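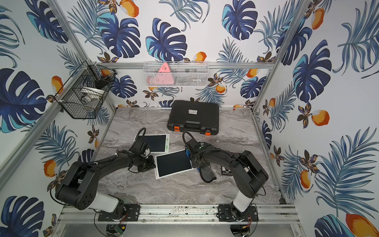 Two-arm cell in the shared shop, wallpaper and all
Shared Workshop Builds > Robots and Automation

tinsnip_joe
Started June 2022

Okay so I've been promising a thread on this for a while and kept putting it off because there was always one more thing to fix. Both arms are up, they're bolted to the front rail, and they move without hitting each other (mostly). It lives in the back corner of our shared shop, so it had to be boxed in on the sides and it had to look like something the other members wouldn't complain about. Hence the leaves.

The frame is plain aluminum extrusion. I bought the long pieces new and scrounged the rest. Floor is a marble-pattern panel and the walls are wallpaper. What I want it to do is boring household stuff with two hands – pick up a cloth, hold a thing still with one arm and wipe it with the other. The current job is those cheap LCD writing tablets. I've got two in there and the right arm has the cloth.

Budget for everything except the arms was 300 dollars and I went over by 5, which I'm calling a win. The arms came out of a Prurnon bundle that Elvia Montes and I split back when we thought we'd each want one. She lost interest in hers, I bought her out, so now I've got a matched pair.

Stuff I'd like opinions on:

Cable loops at the wrists. I left them big on purpose, but the left one bugs me when the arm reaches back.

Whether the wallpaper is going to bite me once I start on the vision side.

What to do about the wiring under the rail. It's a mess under there, I know, please be gentle.

gravelpit
Looks great! But I'm going to be the guy who says it: that wallpaper is a terrible idea. You've got navy shapes on white all over the walls and then you put tablets with dark navy screens and white borders in the middle of it. Any segmentation you try is going to be fighting the background from day one. Go to a hardware store, buy a roll of something matte gray and be done with it.

tinsnip_joe
The walls, though. The floor is gray and white and that's what's behind the tablets from most angles. I did think about it a little!

gravelpit
From above, sure. The minute you add a lower camera or one on the wrist you'll be looking right at the leaves. I did 200 runs on a single arm with a busy curtain behind it and threw all of them out. Not doing that again.

mothwing
Disagree with gravelpit pretty strongly. If you train on a gray box you get a robot that works in a gray box. My kitchen has patterned tile and a fruit bowl and my kid's drawings on the fridge, and the thing I trained in my nice clean booth in the garage fell apart the first time I moved it in there. I'd leave the wallpaper up for a month and then swap it for some other ugly pattern and keep swapping.

Also I like the oranges. They make the place look like a smoothie bar.

gravelpit
Swapping is a different argument. If he swaps it, fine. One loud pattern that never changes is the worst of both, the model just learns where the fruit is.

mothwing
Okay, I'll give you that one.

tinsnip_joe
It's peel and stick so swapping isn't a huge deal. I'd have to pull the black basket off the left post and the white one off the back beam, and putting up the back wall by myself was an afternoon of swearing, but it could be done. Maybe in September when the shop empties out a bit.

ovenmitt72
Can we talk about the cables please. Those loops are fine. Everybody's first instinct is to pull them tight so they look tidy and then the wrist rolls and you yank a connector. Leave them. What I'd change is the zip ties along the arm. If they're the regular nylon ones and you cinched them down, they'll chew through the jacket where it crosses a joint. Use hook and loop at the joints and keep zip ties for the straight parts only.

tinsnip_joe
They're regular nylon and yes I cinched them. I can get a fingernail under most of them but not all. I'll redo the ones by the elbow this weekend. What about the left loop though? When that arm goes all the way to the back it swings around and I keep thinking it'll hook the latch on the case.

ovenmitt72
Then move the case, man.

tinsnip_joe
Ha. Okay, fair. The case is sitting on the floor by the back wall only because I ran out of places to put it. It's black plastic with two orange latches and it's kind of a nice big obvious obstacle, so I'd started treating it as furniture. I wanted to try having the arms open it at some point.

dlrowboat
Opening a latch case with two arms is a GREAT task and also way harder than you think. I spent a whole winter on it. One arm has to hold the base down or the whole thing just scoots across the floor. On a slick panel like that (is it slick?) it'll go for a ride. I put a bit of shelf liner under mine and it helped a ton.

tinsnip_joe
Pretty slick, yeah. The tablets slide too, which is the actual problem with the wiping. The right arm starts to wipe and the tablet just goes with it. That's the reason for the left arm, it's supposed to come down and pin the thing by the border. When it pins in time it looks really good, and when it's late it's air hockey.

dlrowboat
Do you lead with the hold or start both at the same time?

tinsnip_joe
Same time right now. I know, I know.

dlrowboat
Start the left one half a second early. Don't even bother sensing contact at first, just put in the delay and see how far it gets you.

Mihăilă
Long-time reader. I have a similar setup in my apartment, one arm, much smaller. A question about the cloth: is it a microfiber or just cotton? I had very different results. The microfiber sticks to itself after one grasp and then it stays in a ball, so the arm is wiping with a ball. I changed to a thin cotton one and it hangs better from the fingers.

tinsnip_joe
Hi! It's an old gray rag from the bin, so I couldn't tell you for certain. It does bunch up. Right now when the gripper picks it up it sort of drapes down to the floor in a crumple, and I've been okay with that because there's enough of it touching to wipe. I'll try something thinner.

Mihăilă
Try also to grab it closer to the corner. In the middle you get a tent shape and only the edge of it touches.

gravelpit
Seconding the corner grab. See, I can be nice.

copperline_amy
Not to derail, but what are you doing about the electronics under the rail? You've got a green board sitting on that metal shelf and I'd really want to know what's under it.

tinsnip_joe
It's on standoffs, nylon ones. I'm not a total animal. The red and black wires under the right arm are the ones I'm embarrassed about, they just dangle. Supply is a Zomach bench unit off to the side, fused per arm.

copperline_amy
Standoffs, good. I'd still put it in a box. Shared shop means metal dust, and somebody's going to run a grinder near it sooner or later. Doesn't need to be fancy, a food container with holes drilled in it is fine. And tie those dangling wires to the rail somewhere so if one gets snagged it pulls on the rail and leaves the terminal alone.

tinsnip_joe
Food container it is. We've got a guy two benches over who grinds EVERYTHING, so point taken.

ovenmitt72
How stiff is the front rail with both arms on it? I had mine on a single length and when both arms moved fast the whole thing twisted and my calibration drifted.

tinsnip_joe
It's the widest piece in the build and I still get a bit of wobble if both arms stop hard at the same moment. I slowed the acceleration down in the Ovton config and it mostly went away. I'm not in any hurry with a rag.

ovenmitt72
Put a gusset at each end before you slow it any more. Slowing down hides it, and then you speed up six months later and wonder why your grasps are off.

tinsnip_joe
I've got five corner brackets left over from the frame. I'll put two on the rail and see.

mothwing
Important question. What's the pink triangle in the basket at the back

tinsnip_joe
Next task! That whole basket is the "later" pile. Anything light that I think a gripper can lift goes in there until I get around to it, and people in the shop have started dropping stuff in without telling me. I found a sock.

dlrowboat
Sock is a legit benchmark.

gravelpit
Still think you should do one wall in gray. Just the back one. Run the same wipe with it up and with it down and post the numbers. If I'm wrong I'll say so in the thread.

tinsnip_joe
Deal. I can hang a gray sheet over the back wall with clips, no need to peel anything. Brackets first, then zip ties, then the delay on the left arm, then your sheet. Might be a couple weeks, I only get the corner in the evenings.

Mihăilă
Please also write which cloth you used when you post it.

tinsnip_joe
Will do. Elvia has a stack of thin cotton napkins she says I can ruin, so I'll start with those.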